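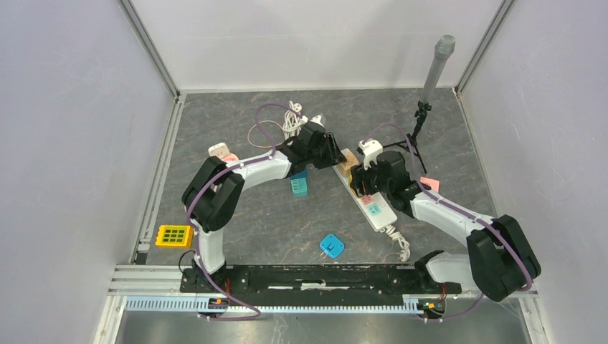

It was the fee that did it, one respondent told us, and not the principle of the thing at all – she would happily have put her name on the ownership register years ago if it had not cost her 200 dollars to be honest. We heard a good many versions of that remark while we were in Stomport, and it seemed only fair to let one of them open this section, as it sets out the difficulty rather better than our own first draft did.

Figure 4. Two robot arms on a shared base rail, each ending in a black gripper.

4.2 Why small companies filed late

Readers will remember from Section 3 that Drindale's ownership register opened in June, and that every company formed in the territory was asked to say which living persons stood behind it. The larger service firms had seen this coming. Valtonen had been gathering the papers from its clients well before the bill was passed, and Rikel followed not long after, so that by the time the forms were printed both had little left to do but copy things across. We were kindly received at both offices, and we are grateful for the patience shown to us over what must have been some rather dull afternoons of questions.

The picture among the small firms was a good deal more mixed. Of the 471 companies in our sample, 200 had filed nothing by the closing date, and these were nearly all family concerns: a boatyard, several guest houses, a number of holding companies set up by somebody's grandfather to own one field. It would be easy to read this as resistance, and the debates in the assembly did read it that way, with members on both sides telling each other that the business community was standing up to foreign pressure (or hiding from it, depending on the speaker). Our interviews give that reading very little support. Most of the people we spoke to had no strong feelings about the outside bodies that had asked for the register. Quite a few had never heard of them.

What they did have was trouble with the form. The question on indirect control runs to a page and a half, and it asks about nominee arrangements in words that a retired shopkeeper cannot be expected to know. Several respondents had taken it to mean that they must list their bank. Others had stopped at the part on trusts and put the whole thing in a drawer – we were shown the drawer on more than one occasion – meaning to ask a nephew or a neighbour who understood such matters. The help desk in Stomport shut at four in the afternoon, which suited the service firms well enough but did not suit people with a shop to mind.

We do not want to push this too far. Our sample leaves out companies whose registered office had closed or moved, and it may well be that the owners with most to hide are to be found among exactly those. Nor can interviews of this kind tell us much about motive where a respondent has reason to be careful. Still, when late filing is counted as a sign of poor political will, as it is in the scoring we described earlier, a territory full of small and slightly muddled companies will come out looking worse than it is. The question of how the assembly answered that score, and what it gave away in doing so, is taken up in Section 5.

Shared 4 times
0 comments

Related items
Filing fees and the small island company
Who reads an ownership register?
Grading the graders: outside reviews and local assemblies
Trust law in Drindale, a short history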